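Team Kit: Frequently Asked Questions

Sarkaldale Juniors and Seniors

Last updated 15 Jan 2024

Questions about shirts, shorts and socks go to Mareike Reinholz at the kit desk, or you can leave a note in the box by the changing room door. Please read through this page first, as most of what we get asked is covered.

Does the club own the shirts or do I?

The club owns all match shirts. They are lent to you for the season and come back in March. Training tops, shorts and socks are yours to keep once you have paid for them.

When do I get my shirt?

At the first home match after your registration has gone through. If you join part way through a season you may be given a spare with a number that isn't the one you asked for. We can't swap numbers until the following season.

Who washes the match shirts?

Each player washes their own. We tried washing them as a team set for a while and too many came back in the wrong size or not at all. The goalkeeper shirts are the exception. Arne Kuhlmann takes those home and brings them to the next match.

How should I wash it?

Turn it inside out and wash it at 30 degrees with similar colours. Use a small amount of ordinary liquid detergent. No fabric softener and no bleach. If there is dried mud on it, let it dry fully, brush off what you can and rinse the rest under the cold tap before it goes in the machine.

Red shirts should not go in with anything white, including the white away socks. We get a few pairs of pink ones every year and they have to be replaced at your own cost.

Can I tumble dry it?

No. The heat lifts the numbers. Hang it from the hem, out of direct sun, or lay it flat on an airer. It should be ready to put away by the next morning.

Can I iron it?

You shouldn't need to. If you must, use a cool iron on the inside and keep well away from the number and the badge.

What happens if I leave it in my bag?

Damp shirts left in a bag start to smell within a day or so, and the smell is hard to get out afterwards. The trim can also pick up colour from the red fabric if the shirt stays folded on itself while wet.

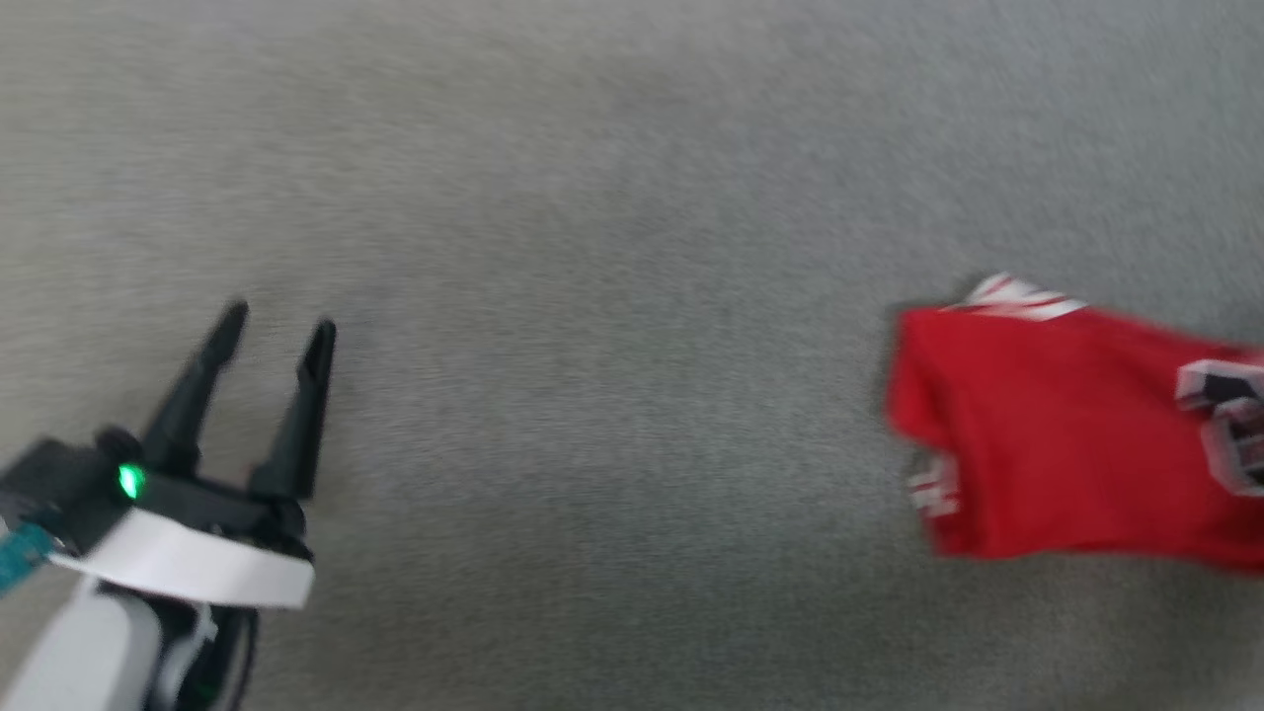
The same goes for the floor of the car, the bedroom or the clubhouse. Shirts that lie about on carpet pick up fluff and hair, which sticks to the printing and is a nuisance to remove. Hang it up when you get in, even if you are not going to wash it until the next day.

The number is starting to peel. What should I do?

Stop washing it and bring it in. Please don't pull at the loose edge or try to stick it back with household glue. Jannik Böttcher can press a number back on if the whole of it is still there. If a piece is missing the number has to be taken off and a new one ordered, and you will be lent a spare in the meantime.

Do I have to pay for damage?

Not for ordinary wear, or for anything torn during a match. We do charge for lost shirts, for scorch marks and for shirts that have been written on or cut.

My child has outgrown the shirt. Can we change it?

Yes, if we have the next size. Bring the old one washed and dry. Kam-wah Mak keeps the list of junior sizes and will tell you what is in the cupboard. Shirts from the junior sets come up small, so try it on over a training top before you take it home.

How do I fold it for the end of season return?

Lay it face down, fold the sleeves in to the middle, then bring the hem up to the collar. Turn it over so the number on the front can be read. Put it in a clear bag with your name and team on a slip of paper. A shirt returned unwashed will be handed back to you.

If you can't come on the return evening, give the bag to your coach. Don't leave it hanging on the clubhouse door.

I found a shirt that isn't mine. Where does it go?

In the lost property crate under the bench. Please don't take it home to wash, as the owner is probably looking for it. The crate is emptied after 4 weeks. Match shirts go back into stock and anything else goes to the charity shop.

Can I buy my old shirt?

Sometimes. When a set is retired, players who wore it get first refusal. Henrik Haberkorn puts up a notice with the price, and you have 3 weeks to reply before the rest are offered to other members.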